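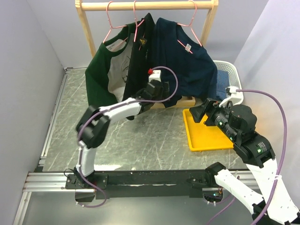

Three garments up, pink hangers on, laundry basket standing by.

I've been putting off buying a clothes rack for years, mostly out of stubbornness. We had a doorknob. We had the back of a dining chair. We had a shower rod that came down in June with four wet towels on it, and that was the end of the argument. So I ordered the Lukine small wooden rack, and I've now used it long enough to have opinions (many of them, sorry in advance).

First, what you get. It's a light wood rail on two posts with a low base board between them, and that's pretty much the whole product. No wheels, no hooks on the side, no little shelf on top for the plant I don't own. It came flat in a box that was much heavier than I expected, with an instruction sheet that had clearly been through a few translations. Step three told me to "persuade the post." I persuaded the post. The whole build took me 19 minutes, including a trip back to the kitchen for a better screwdriver, and I'm slow at this stuff.

I paid 50 dollars at the Wuvarbridge home store, where Ikechukwu Shehu works the furniture counter and will talk you out of things if he thinks you're wasting your money. He tried to steer me toward the Cusach, a metal one that costs 29 and folds up. I looked at it. It folds up very nicely, and when it's standing up it also seems to be thinking about folding. Went with the wood.

Now, size. Please measure before you buy this! It's a short rack, meant for a handful of things at a time, and anybody picturing a whole winter closet on it is going to be let down. I hang T-shirts on it mostly. My big navy one spreads out nice and wide at the right end and takes up half the rail all by itself, the green one with the white print panel gets the left side, and whatever's in the middle has to squeeze. The black one with the yellow and black logo patch drew the short straw and hangs there all bunched up. If I'm being fussy about creases I'll put up two and leave it at that.

The height is fine for shirts. Long dresses or a good coat, no way. My cousin Suleiman Afolabi hung his raincoat on it when he came over and the bottom of it just lay there on the floor like a sad seal.

A word on hangers, as the rack doesn't come with any. Mine are pink wire ones from a multipack, and I'd go with wire again on this rail. They hook over it easily and slide along when you want to make room. I tried the chunky molded kind first and they were a fight every time – the hook opening was too tight and I was scraping the wood. The one thing I don't love about wire is the shoulders. Leave a damp T-shirt overnight and you get those two little points, so I give the shoulders a tug before I walk away and that mostly sorts it out.

The wood itself is nice. Pale, smooth enough that nothing has snagged so far, and it doesn't look like office furniture. There was one rough spot on the underside of the rail which I took care of with a nail file (real sandpaper would be smarter). I did wipe on a coat of Leitão wood wax before using it for anything damp, and I'd recommend that or something like it. The sheet in the box doesn't mention a finish one way or the other.

Wobble: a little. If you yank a shirt off sideways it lets you know. I snugged up the screws after the first week and it got better, and I've stopped yanking. I wouldn't load it up with jeans.

I keep a white plastic basket with holes in the sides next to it, plus a bright yellow tray that was supposed to be for socks and now holds whatever fell out of somebody's pockets. That's become the routine: folded stuff in the basket, shirts on the rail, coins and gum wrappers in the tray. You don't need either one, but having everything in the same corner has cut way down on the chair pile. The chair is a chair again, which my family has found confusing.

The store's site says they've sold 4,000 of these, and the reviews over there are split between people who love it and people who thought it would be bigger. I get both sides. I wish it were one shirt wider, and I wish they'd throw in spare screws, because I dropped one behind the radiator and had to go match it at the hardware store.

Four stars from me. I'd buy it again for a small apartment, a kid's room, or a laundry corner like mine. If you've got more than a few things to hang at once, get two or go bigger.

Update, 29th June: rail's still straight, wax is holding up, and Suleiman has ordered one for his place. He's keeping the raincoat on a hook.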